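Vukikのマンゴーカッター、フルーツフェア帰りにひと月使ってみた感想

3月　文・Signe Ekström

当サイトでは利便性向上のためCookieを使用しています。閲覧を続けると、Cookieの使用に同意したものとみなされます。［同意する］［設定］

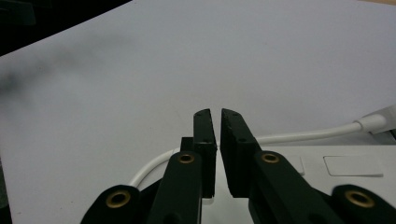

フルーツフェアに行くと、どうして果物だけ買って帰れないんでしょうね、わたしは。今年もSeyoumの地下の食品売り場でやっていた南国フルーツフェアに出かけて、マンゴーと小ぶりのパイナップル、それから売り場の横のワゴンにあったVukikのマンゴーカッターを抱えて帰ってきました。値段は2,000円。マンゴーを切る以外に使い道がなさそうな道具にこの金額、レジの前でちょっと迷いました。でもフェアの期間中は2,000円以上の買い物でドライマンゴーの小袋がもらえるというので、はい、まんまと乗せられています。ひと月ほど使ったので、そろそろ書いておこうと思います。ちなみに切る場所は毎回テーブルの上です。白っぽいグレーの平らな天板って、マンゴーの果汁が飛ぶとものすごく目立つんですよ。オレンジ色の点々がぽつぽつ。でも後で書きますが、この「目立つ」が道具の良し悪しを見るのにけっこう役に立ちました。

まず形の話を。楕円の輪の真ん中に、種をよけるための細長い穴があって、その両側に刃がついています。輪の左右が持ち手になっていて、立てたマンゴーの上からぐっと押し下げる。すると両側の身がぱかっと外れて、平たい種のところだけが真ん中に残る、という仕組みです。りんごを放射状に切るあの道具の、マンゴー版と思ってもらえればだいたい合っています。

初日は失敗しました。というのも、買ったばかりのアップルマンゴーがよく熟れていて、立てたとたんに下のほうがつぶれてしまったんです。そこへ上から体重をかけたものだから、身が横にむにゅっと逃げて、果汁が天板にも袖にも飛びました。お皿に残ったのは、切ったというより崩れたマンゴー。味はもちろん最高だったので、スプーンですくってヨーグルトにのせて食べましたけど、写真で見るような花咲きカットにはほど遠かったです。

次に試したときは、先におしりの部分を包丁で薄く落として、平らにしてから立てました。これだけで別の道具みたいに素直になります。説明書にもちゃんと書いてあったんですよね（読まずに始めるのがわたしの悪いところ）。それから切る前に冷蔵庫で30分冷やすようにしたら、身が少ししまって、刃がすっと入るようになりました。冷やしすぎると香りが引っこんでしまう気がするので、わたしはこのくらいが好みです。

もうひとつ大事なのが向き。マンゴーの種は平たいので、幅の広い面と刃の向きをそろえてあげないと、途中でがつんと当たります。当たってから力で押してはだめです。一度やって、刃が種に食いこんで抜けなくなりました。夜中にテーブルで道具ごとマンゴーを揺すっている自分、なかなかの光景だったと思います。いったん引き上げて、ほんの少し回してやり直す。そのほうがずっと早いです。

品種との相性はかなりはっきり出ました。フェアで買ったアップルマンゴーは丸みがあって、穴の大きさにちょうど合います。問題は細長いタイプ、タイやフィリピンから来るあの黄色いマンゴーです。種が薄いので、この道具だと種のまわりに食べられる身がたっぷり残ってしまう。もったいない！　台所に立ったまま種をしゃぶるのが好きな人には、むしろごほうびかもしれませんが、お客さんに出すときは普通に包丁で切ったほうがきれいにとれます。黄色いマンゴー中心のおうちには、正直あまりすすめません。

比べる相手として、前から持っているDrumbridgeの果物ナイフの話もさせてください。刃が薄くてよくしなるので、種に沿わせて切るのがとても楽なナイフです。慣れた人ならこの1本で十分で、身の残りもこちらのほうが少ないです。じゃあカッターはいらないのかというと、そうでもなくて。ナイフだと、ぬるぬる滑るマンゴーを片手で押さえながら切ることになりますよね。わたしはあれが毎回こわいんです。カッターなら両手が持ち手の上にあるので、気持ちがぜんぜん違います。疲れて帰った日の夜でも「よし、マンゴー食べよう」と思えるのは、断然カッターのほうでした。

で、さっきの果汁の話です。慣れてからは、切り終わったあとの天板がきれいになりました。初日は拭いても拭いてもべたべたしていたのに、今は布巾でさっとひと拭き。逆に、点々がたくさん飛んでいる日は、たいてい熟れすぎか、押すのを急いだかのどちらかです。まな板の上だけで見ていたら気づかなかったかもしれません。お気に入りのランチョンマットは敷かないでくださいね。マンゴーの色は布につくと本当に落ちにくいです（経験者）。

お手入れについて。食洗機に入れられると箱にはありましたが、わたしは手で洗っています。穴の端の、刃と枠がつながるところにマンゴーの繊維がからまるんです。これが地味に厄介で、スポンジだと届きません。古い歯ブラシで刃の向きに沿ってこすると取れます。乾かないうちに洗うのがコツで、一晩置いたときは繊維がかぴかぴに張りついて、お湯にしばらくつけるはめになりました。刃はしっかり鋭いので、洗うときはどうか気をつけて。

しまう場所にも少し困っています。輪っかの形なので引き出しの中でかさばるし、上に物を重ねるとかちゃかちゃ動く。刃のカバーがついていないのも不満です。この値段ならつけてほしかったなあ。今はFedoraの布袋に入れて、棚の横のフックに吊るしています。果物の網袋みたいで、見た目はわりと気に入っているんですが。

ほかの果物にも使えないかと、いろいろやってみました。桃は、種が丸くて穴に入らず、途中で止まって終了。アボカドは種がもっと大きいので、やる前からわかっていたようなものです。パイナップルは大きさからして無理。唯一ましだったのが大きめの洋梨で、芯をよけて両側の身だけ落とせました。でも、洋梨なら包丁でいいですよね。つまり、ほんとうにマンゴー専用です。

フェアの会場でもらったドライマンゴーのことも書いておきます。甘さが強めで、ちょっとかため。そのまま食べるより、小さく切ってプレーンヨーグルトに一晩つけておくほうがおいしかったです。ぷるんと戻って、生とはまた違うねっとり感が出ます。おまけとしては上等だと思いました。

買うかどうか迷っている方へ。マンゴーはフェアの時期に一度食べるくらい、という方なら、よく切れる果物ナイフがあれば間に合います。シーズン中に何度も箱で買うとか、お子さんが食べたがるたびに切っているとか、そういうおうちなら元は取れるはず。わたしは土曜の朝にマンゴーを切って、ヨーグルトとグラノーラにのせるのが習慣になったので、買ってよかったほうに入ります。

評価は星5つのうち、アップルマンゴーなら4つ、黄色い細長いマンゴーなら2つ。間をとらずに別々につけておきます。

次に行くフェアでは、試食コーナーで気になっていたドラゴンフルーツを買うつもりです。赤いほうと白いほう、どちらが甘いか、詳しい方がいたらコメントで教えてください。あのくり抜きスプーン、また横のワゴンに並んでいそうでこわいなあ。

関連記事
・地下の食品売り場で買う、南国フルーツの選び方メモ
・Drumbridgeの果物ナイフ、研ぎながら使っています
・完熟パイナップルを葉っぱごと保存してみた
・ドライフルーツとヨーグルト、一晩つけるならどれ？
・桃の季節の前に見直したい冷蔵庫の野菜室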